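手持夹爪采数据，前三个星期的笔记

2024年6月27日

这个月一直在做示教数据，断断续续记了不少东西，今天整理一下发出来。主要是给自己看，下个月开始训练的时候要回头查。有同行在做类似的事情，可以对照着看，细节上多半跟你们的不一样。

先说背景。我在 Fakex 做操作方向，组里不大。去年我们用的是遥操作，主从臂那一套：人坐在桌子后面动主臂，机器人那边的从臂跟着走，关节角和图像一起录下来。设备是向 Zwahlen 订的，质量没什么可说，标定一次能用很久。用它录了桌面上的任务，叠毛巾、摆杯子、把笔插进笔筒，都还可以。

问题出在离开桌面以后。今年的任务清单里有一大类是家里的固定家具：抽屉、柜门、推拉门、冰箱下层。主从臂要搬过去，底座要固定，电源要够，卫生间那种地方根本转不开身。四月份我们试着把整套东西推进一个样板间的厨房，光是进门和摆位就花掉一上午，录了没多少条就要收拾。算了一下，按那个速度，到年底也录不完清单的一半。

所以这次换成手持夹爪。人两只手各拿一个，指头的形状和机器人末端的一样，夹爪上装一个带标记码的方块，用来算位姿，开合量由手柄里的编码器读。没有机械臂，人走到哪儿就能录到哪儿。代价是人手能做到的动作，机械臂不一定做得到，这一点后面会讲。

项目内部的名字叫 Ninmont，没有什么含义，当时要建仓库，随手起的。

一、数量

到昨天为止，一共录了2643条，这是原始数，没有筛过。任务分成16种，每种的条数差得比较多，开抽屉和关抽屉最多，拧东西的最少。抽屉多是有意的，变化大，拉手的样式、滑轨的阻力、高度、里面放没放东西，都要覆盖到。拧东西少是录起来太慢，一条要做很久，而且容易丢位姿。

筛选规则目前很简单：
位姿丢失超过半秒的，不要。
起始姿态手已经碰到物体的，不要。
中途停下来说话的，不要。
任务没做完的，单独放一个目录，不删。

最后一条是吵过以后定下来的。一开始我是直接删，后来觉得没做完的数据做失败检测可能用得上，硬盘又不贵，就留着了。

二、动作要怎么做

这部分写得细一点，新来录数据的人我都是让他们先读这一段。

速度。正常人开抽屉不到一秒，这个速度录下来没法用。机械臂跟不上，图像里也是糊的。我们要求放慢到平时的三分之一左右的感觉，但是要匀，不能走一段停一段。很多人第一次录，听到要慢，就变成一顿一顿的，速度曲线上全是尖峰。比较有效的办法是让他在心里数数，从伸手到碰到拉手数三下，拉开再数三下。

手腕。手腕不要翻。人去够低处的拉手，习惯把手腕往下折，机械臂在那个位置往往已经到关节极限了。要求是前臂和夹爪尽量保持一条线，够不着就整个人往前挪，或者坐低一点。录低处的抽屉，我一般让人坐矮凳，不要蹲。蹲着录，几条以后腿就麻了，人一晃，手也晃。

接触。指头碰到拉手以后停一小下，再合拢。这个停顿在数据里很有用，分段的时候可以直接拿来当切分点。合拢之后不要马上拉，等手柄上的开合读数稳定。

拉法。抽屉的拉法有两种，一种是夹住拉手往外拉，一种是指头扣住面板的上沿往外带。两种都录，标签分开。后一种在没有拉手的抽屉上用得多，力的方向不好控制，容易往上抬，滑轨差一点的会卡住。

两只手。单手能完成的任务也拿着两个夹爪录。空着的那只手放在身前，不要搭在腿上，也不要藏到身后。刚开始我们没有规定这个，结果回放的时候发现闲着的手什么姿势都有，训练出来的策略在闲着的那条臂上乱动。后来统一成一个待命姿势，夹爪半开，朝前，离身体一拳。这之前录的七月计划里要重录，数量不算大。

关抽屉。关的时候用指背或者合拢的指尖去推面板的中间，不要推边角。推到底以后手要退回来，回到待命姿势再按停止。不少人推到底就按停止，最后那一段退手没有录上，策略学出来就是一直顶着抽屉不放。

三、位姿的问题

标记码的方案便宜，坏处是要看得见。方块装在夹爪下面，人手一翻过去就挡住了。两只手靠得近的时候，一个夹爪会挡另一个夹爪的方块。低处的任务尤其明显，膝盖也会挡。

我们试过几种办法。

换过码的大小。大一点的远处看得清，近处容易出画面；小一点的反过来。

换过材料。最早是普通纸打印以后贴上去，用几天边角就翘起来了，翘起来以后位姿会偏，偏得还不多，肉眼看不出来，到训练的时候才发现动作总是差一点。后来换成哑光的贴膜，从 Sellico 订的，裁好了寄过来，贴的时候用卡片刮平。目前用下来没有翘。

反光也要注意。卫生间的瓷砖、镜子、玻璃门都会反光，灯一照，码上有一块是白的，就识别不到。我的做法是进门先把灯开好，拿着夹爪在要录的范围里慢慢走一圈，看实时的识别率，有掉的地方就调整坐的位置。这一步不要省。上上个星期有一个上午的数据几乎全废，就是没有做这一步，录完回来一看，每条到拉手附近都丢。

另外，镜子里会出现第二个方块。识别程序会把镜子里的也当成真的，位姿一下子跳到墙里面去。软件上加了一个判断，相邻两次的位置跳得太远就丢掉。能挪开的镜子还是挪开，墙上的就用布遮一下。

四、线

夹爪是有线的。无线的版本试过，延迟不稳定，两只手的时间对不齐，放弃了。有线的问题是线会缠。录的时候线从手柄后面出来，往身体这边走，长度要留够，手伸到最远的时候线不能绷。绷了以后人会不自觉地少伸一点，动作就变形了。但是也不能太长，太长了会拖在地上，站起来容易踩到。

现在的习惯是每换一个任务检查一次线：接头有没有松，有没有压在凳子下面，有没有绕到另一只手上去。接头松动是最难发现的，它不会直接断，是偶尔丢几个数。开合读数突然跳到零，又跳回来，多半就是接头。

五、换地方

桌面任务在办公室录，家具任务要出去录。这三个星期去了7个地方，有样板间，也有租的短租房。出门带的东西列一下，免得下次又漏：

夹爪一对，备用指垫一包
标记码贴膜，刮板，酒精棉片
采集用的电脑，电源，插线板
三脚架
矮凳
卷尺，美纹纸胶带
遮镜子的布
录制清单，打印出来的，带板夹

美纹纸胶带用来在地上贴凳子的位置。同一个抽屉要从几个不同的位置录，每个位置贴一小段，录完撕掉，不留胶。卷尺量抽屉的高度和拉开的深度，记在清单上。这些数训练时不一定用，但是以后想知道策略在什么高度上不行，就得有。

厨房的抽屉相对好录，空间大，光也够。卧室的床头柜要当心，柜子轻，一拉整个跟着走，得找人在后面扶一下，或者往下层放点重的东西。最麻烦的是卫生间，地方窄，反光的东西多，人坐下以后腿没有地方放，膝盖只能往两边分开。

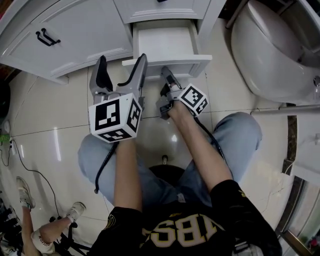
卫生间洗手柜，录抽屉任务，双手持夹爪。

卫生间的洗手柜我们单独归了一类。高度低，前面的空地小，旁边常常就是马桶，右手的活动范围受限制。机器人底座将来能不能停进去还是个问题，我量过几处，有的地方底座进得去，但是臂展不开。这种地方的数据仍然录，先放着，等换了小一号的底座再用。

录的顺序也调过。以前是一个任务录完再录下一个，一个抽屉连着开关几十次，人会越来越机械，轨迹几乎重叠在一起，多样性很差。现在改成穿插着来，开抽屉、关抽屉、开柜门、关柜门混着录，每录几条就挪一下凳子。总条数会少一点，训练的结果比以前好，这个是在厨房的任务上对比过的，卫生间的还没有比。

六、和遥操作比

被问得最多的是这个，简单写一下我的看法。

手持夹爪快，出门方便，人学得也快，半小时基本能上手。遥操作要练，练一个星期的人和练一天的人录出来的东西差别很大。

遥操作录下来的轨迹，机器人一定能走，关节不会超限，这是手持的比不了的。手持的数据要做一次可达性检查，把位姿放到机械臂的模型里去解，解不出来的丢掉。目前丢得最多的是低处的任务，和前面讲的手腕有关。要求做规范以后好了很多，但是没有完全消失。

力的感觉上，手持的好一些。人直接抓着夹爪，滑轨涩不涩，有没有卡住，手上是知道的，会自己调整。主从臂没有力反馈，操作的人只能看着画面猜，拉不动的时候容易使劲过大。

所以现在两种都留着。桌面上的精细任务继续用主从臂，家具类的用手持。混在一起训练的效果怎么样，还不知道，七月份要做的就是这个。

七、还没解决的

指垫磨损。黑色的橡胶垫用久了会变滑，夹细的拉手时会打滑。多久换一次没有定论，现在是看手感，不太科学，想改成按条数换。

时间同步。两只手之间对得比较齐，手和图像之间还有一点偏差，每次开机都不完全一样。现在的办法是每次开始前把两个夹爪快速开合3次，事后用这个动作去对。能用，但是要人工看一眼。

标注。任务的开始和结束是按键打的，中间的分段靠程序切，切错的要手工改。改这个很费眼睛，我一般放在下午做，一次做一个小时，再多就看不准了。

柜门。柜门的轨迹是弧线，人坐着开，门打到一半会碰到膝盖，得往后让。让的时候身体动，视角也跟着动，录下来的图像晃得厉害。想过站着录，站着又太高，拉手在下面看不清。暂时的做法是坐在门轴那一侧，从旁边伸手过去，别扭，但是能录完一整条。

下一步先把待命姿势不对的那批重录掉，然后补拧东西的任务。可达性检查的脚本还要整理，现在里面写死了好几个路径，换一台电脑就跑不起来。整理好了再单独写一篇。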